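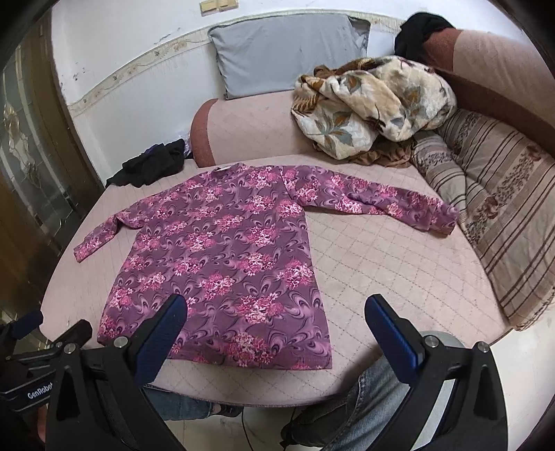
Filed under: Robots, Laundry Folding, Things That Broke

So the left wrist died again on Tuesday, and I have never been so happy about a fault in my life!

Some background for anyone new. Since September 2018 I've been writing up my attempts to get a two-armed machine to fold ordinary clothes, and the current one (Skadine, named by Marisol Inga after a long evening) works from demonstrations we record by hand. You fold the garment yourself with a pair of grippers, the recordings go into training, and then the arms have a try. Marisol does most of the demonstrations because her hands are steadier than mine. I do most of the swearing at cables.

The fault went like this. Skadine would pick up a sleeve, swing it over the body of a shirt, let go, and then carry on closing. Fingers shut, motor still pushing, current climbing, and nothing in the log. After 4 seconds of that the wrist cut out and the whole left arm sagged onto the table with a noise like a dropped toolbox. First time, I blamed the motor. Second time, I blamed the new motor. Yeison Castaño was very patient with me on the phone and asked if I had looked at the position sensor, and of course I had not looked at the position sensor.

It was the sensor! The gripper thought it was open a little wider than it was, and the error grew every time the fingers closed hard. By the end of a long session it believed there was still a gap to close when the pads were already pressed together. So it kept squeezing — exactly as told.

Here is the part I love, though. The same drift was in our hand-held grippers. We had been recording demonstrations with it for weeks, and the training data was teaching Skadine that a pinched sleeve and a missed sleeve look the same. That explains the phantom grabs from my last post, where it lifted a lot of air very confidently and folded it in half.

Patterned clothes were what gave it away. On a plain gray T-shirt you can't easily tell from the video how much cloth is between the pads. On a busy floral you can follow one blossom as the fabric bunches up, and compare that with the width the sensor reports. I sat up until far too late doing this frame by frame and shouting numbers at the cat.

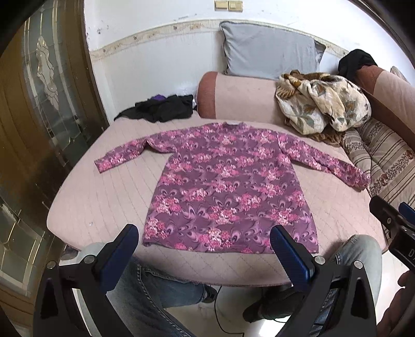

Once I knew what to look for, the fix took an afternoon. We now close the fingers fully on nothing before every recording and zero the reading there. If the zero has moved more than the limit we set, the software refuses to record until you tighten the linkage and try again. Marisol hates the beep. I picked the beep, and I'm keeping it.

On the arm itself I added a current limit that opens the gripper instead of cutting power. I should have had that from day one, and it bothers me more than the sensor does. A wrist that goes limp over a pile of shirts is funny. A wrist that goes limp when Édgar Montoya has his hand under it, reaching for a button, is a bruise at the very least. He had moved away when it dropped on Tuesday, but only just. New rule: hands stay out unless the red stop is pressed. It's written on tape across the front of the table in my ugliest capitals.

Now for the sad bit. 50 of our recordings have a zero so far off that I can't correct them, so they're going in the bin. The rest I can shift back into line with a small script, which I'll post once Yeison has told me what's wrong with it.

Sleeves are still the hard part, by the way. A long sleeve stretched out flat looks easy right up until you pinch the cuff and the shoulder comes along too. I have a theory about grabbing nearer the elbow. Marisol has a different theory and hers is probably better, so we're trying both this weekend with the fresh zeros, and I can't wait to see what breaks next.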